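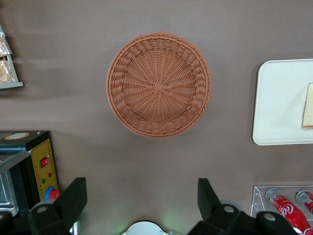
Snack counter, basket and tray.

Saturday, July 16, 2022
Minutes by Ainhoa Casado

1. Counter work at Stillulbridge. The arms now do the plating. Adoración Paredes asked who covers restocking. Agreed: counter staff, 11 shelf checks a week.
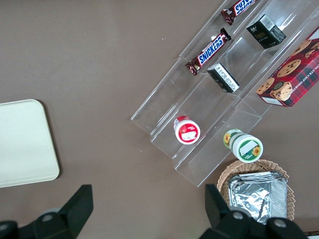
2. Hours. No shifts are cut before the Esmont review. Two people move to ordering and get five days of training, paid. Paredes wants this in writing.

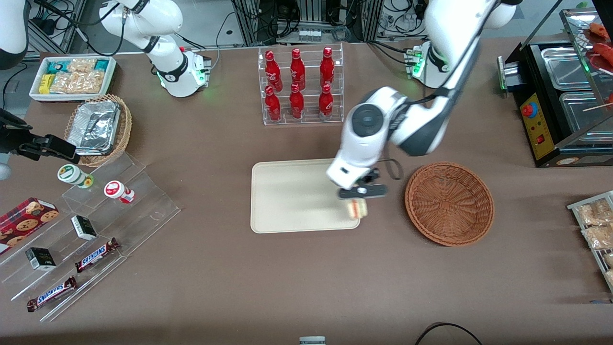
Sandwich held over the tray.

3. Stop button training for all staff by the end of July. Action: Casado.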